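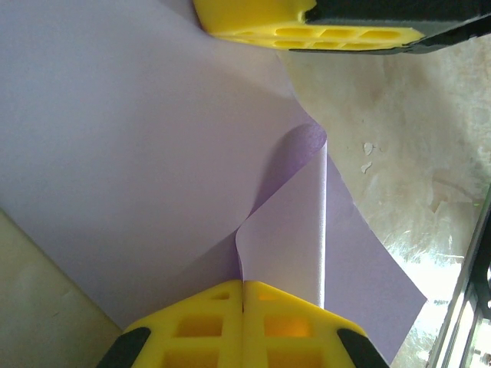

Wrist cam view, purple sheet pinched in the yellow fingers

Paper curls up when my gripper pinches it, how do I get a flat fold?

Posted Tuesday by Merkov
51 views · 2 comments

Two arm build on a bench at the Traltau shared shop. Yellow printed fingers, black rubber at the corners. Trying to fold one sheet of colored paper in half. Keeps bending up into a sort of tube at the fingertips insted of creasing. Grip force is set to 2000 in the Bivby driver, whatever unit that is. Tried lower, sheet slips. Ideas? Need it going by March.

2 answers

bench_rat
2000 is way too much imo. Also you're pinching then pushing in the same move. Don't. Pinch right at the edge, lift a little, carry it over, let go. THEN press with closed fingers. 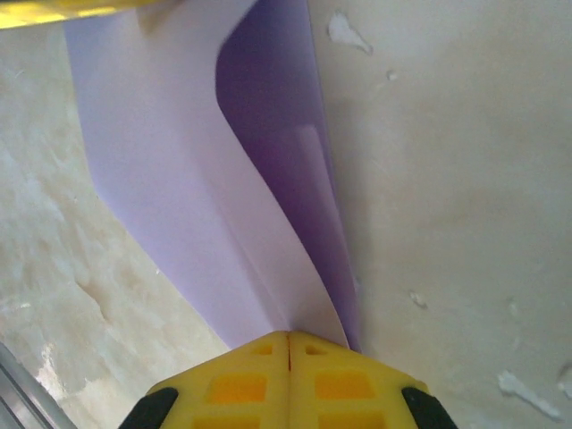

And come in lower. If you grab from straight above the paper has nowhere to go but up between the fingers and you get a scroll. I tilt mine 10 degrees or so, helps alot. Still misses sometimes.

Upvotes: 10

tesfa_prints
softer paper?? or just tape one side down, worked for me

Upvotes: 1

Related questions
Bivby driver drops connection after homing
Best rubber for printed gripper fingers
Tesfamariam wrist mount, which screws
Picking up one sheet from a stack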